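Sorting by Touch and Sight: An Afternoon at the Lusascombe Open Day

May 23, 2021

The Lusascombe robotics lab occupies the ground floor of a former printing works, and until this spring it had not let the public past the front desk. The open day changed that. Visitors signed in, left their bags on a rack and were sent through in small groups to see manipulation research at close range.

Most of the floor space goes to arms mounted on tables. The work under way is picking: taking one object out of a crowded container and putting it somewhere else. Industry solved the easy version decades ago. When every part is the same shape and arrives in the same pose, a fixed program is enough. The version on show at Lusascombe uses mixed objects in no particular arrangement, and it remains hard.

The cell

The main demonstration used a red and black arm, a table covered in dark green, a shallow metal tray full of toys and household objects, and three boxes with round holes in their tops. The tray contents had been chosen for disagreement. A baseball is rigid and rolls. A towel has no fixed shape at all. Soft spiky balls give way before the fingers have a firm hold, and an aluminum can reflects light in ways that confuse a depth sensor.

The control software is called Nomberg and was written in house. It takes in views of the table, proposes a set of grasps, scores them and sends the best one to the arm. A second program, Phromma, watches the result and decides whether to continue or try again. Staff ran the two together through the afternoon, with pauses for questions.

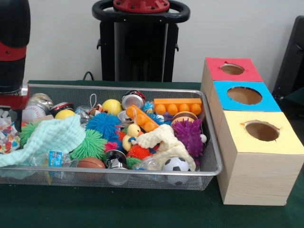
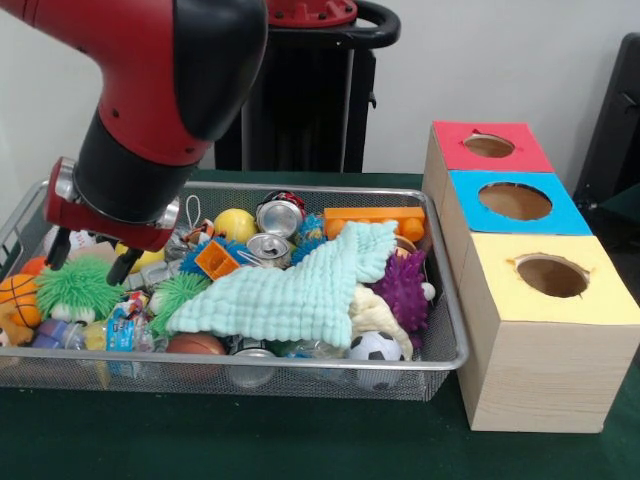
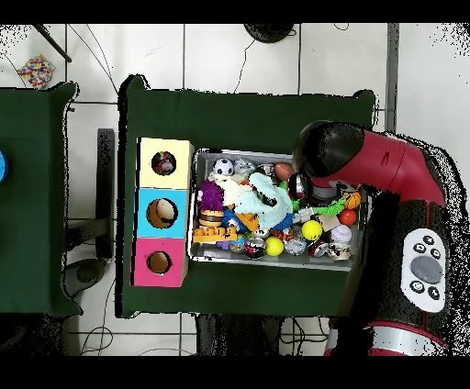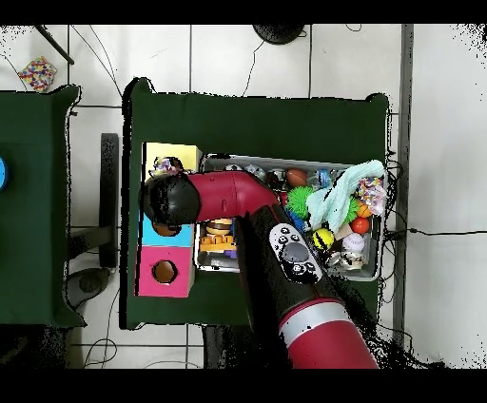

The arm, the tray of toys and the three boxes at the main demonstration.

What the software has to decide

A grasp on a single ball in open space needs little planning. A grasp on a ball wedged between other objects needs a good deal. The fingers take up room, and they must fit on both sides of the target without pushing it deeper into the pile. Nomberg checks each candidate against a model of the surface below and throws out those where a fingertip would strike something first.

Cloth is treated separately. A towel offers hundreds of places to pinch, nearly all of them acceptable, but lifting it can drag its neighbors along. The current approach is to pick a raised fold, lift slowly and compare views before and after. If more than one object appears to have moved, Phromma lowers the arm and asks for a new grasp.

Placing comes next and gets less attention than it should. An opening that accepts a ball dropped from directly above may reject the same ball released slightly to one side. Soft objects can catch on the rim. The lab's position is that a pick should not be counted until the object has been released where it was meant to go, and its internal scores follow that rule.

Numbers

The group works in batches of 200 attempts, with the tray mixed by hand between batches. Results are kept for every attempt, including those stopped by an operator. The object library has passed 1,000 entries, most of them bought from ordinary stores. New objects are held back for testing before they are used in training, so that each one is met at least once as a stranger.

Visitors asked mainly about speed. The arm moves slowly compared with a packing line, and the staff made no attempt to hide it. Speed limits are set low when people are in the room. Planning time is the larger cost, and the group expects to reduce it when Nomberg moves to new computers in December.

The other rooms

A smaller space at the back held the gripper bench, where 7 sets of fingers were laid out for handling. Two came from Dandudent, a supplier of molded rubber parts, and could be bent and squeezed by anyone who cared to. The wear on the older set was easy to feel: the ridges near the tip had gone smooth, and the lab replaces them once slip becomes measurable.

Across the hall, a screen showed logged grasps with the rejected candidates drawn in gray over the chosen one. It drew fewer people than the arm did. For anyone with a technical interest it was the better stop, and the operator on duty was willing to step through a failed attempt at whatever pace was asked for.

The lab plans to open again in December, after the computer move. Places are free but must be booked through the Lusascombe front desk.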